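Home Projects Join in Contact
2 min read

Can a machine tidy up after a toddler yet? I've been asking that at Mendstead since May, and I'd love some help finding out!

I'm after 7 people near Golldale who put toys, cups and odd bits away every day (parents, grandparents, daycare staff). You'd tidy a table your own way, then watch our robot have a go and tell me where it's hopeless - be as blunt as you like. No tech background needed, and we'll cover your travel.

Write to me, Jasmina Živković, by 16 June 2020 and tell me which chore you'd hand over first. 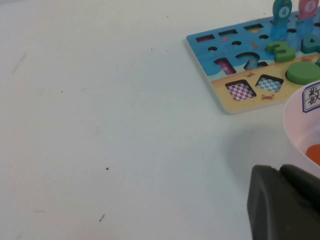
Number puzzle with the 3 in place and the 1 and 2 still to go.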